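Matden open day, May

We got to Matden at 10 and were given badges and a cup of tea. The site sits on the edge of Kiltdale, past the garden centre, and parking was easy.

The first hour was the stores. Parts are kept in 200 open-topped bins, all numbered, and the guide let us look into a few of them. Most held offcuts and fixings. I spent longest over the long rectangular blocks, reddish-brown and dark green, lying across each other on a scuffed grey metal floor.

After that came the paint room, which was shut, and the packing hall, which was very warm. Groups were kept to four. Lunch was soup and a roll in the canteen. The bus back to Vastia left at half past two.

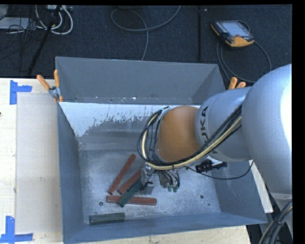
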